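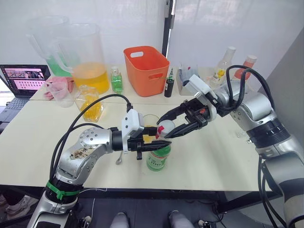
The Orwood Harbour set from Vilura has 1276 pieces, and I built it over three evenings and most of a Sunday. I paid full price for it. I've put together a fair number of Vilura's buildings over the years, so this review is mainly for people who know the range and want to know whether this one is worth the shelf space.

## The build

The bags are numbered 1 to 6. The first two cover the quay and the water, and they're slow going. The water is made of small clear blue tiles over a dark base, laid in rows, and I had to lift one whole row when I found it was a stud out. The instructions use a dark grey and a black that look nearly the same on the page under a lamp. Build this part in daylight if you can.

Bags three and four are the customs house. It's the best section by a long way. The roof is made from two hinged panels which meet at a proper angle with no gap, and the upper floor lifts off in one piece. There's a staircase inside that you'll never see again once the walls are up, but I was glad to have it.

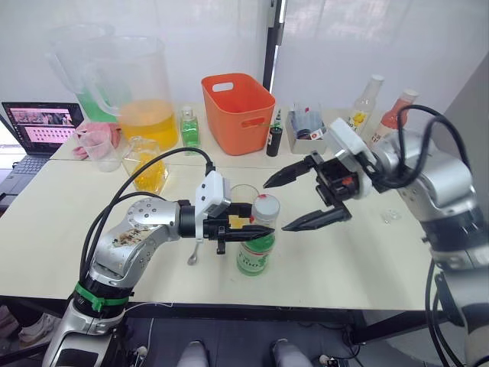 The crane comes in bag five and is the weak point. It turns well enough, but the arm droops if you wind the hook out past the edge of the quay. I swapped the friction pin at the joint for a stiffer one from my spares box and it has held since. A set at this price shouldn't need that.

Bag six is the fishing boat, the lamp posts and the small bits. The boat is simple and looks right.

## Figures and stickers

You get a harbour master, two dockers, a fisherwoman and a gull. The printing is sharp on all of them, and the fisherwoman's coat is printed on the back as well. The shop signs are stickers, on a clear sheet, and they show every speck of dust. Wireck prints its signs on the bricks and I wish Vilura would do the same.

## Compared with the older set

The first Orwood set, the Lighthouse, had 587 pieces and was a much quicker build. The two are meant to join along the quay. They do, with four pins, but the older water tiles are a slightly greener blue and the join is easy to spot. 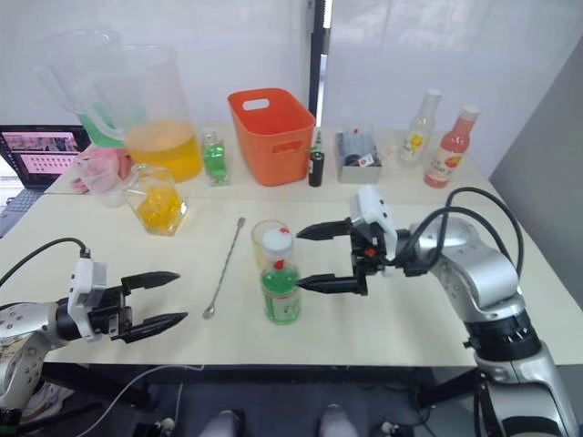
Does it fit in a standard display cabinet? It fits the Veres wide cabinet with the crane arm turned inwards, but it's too deep for the narrow one.

I'd buy it again for the customs house. If the crane is what drew you to it, wait for a sale. All the pieces were in my box, with a few small spares left over, mostly clear blue tiles.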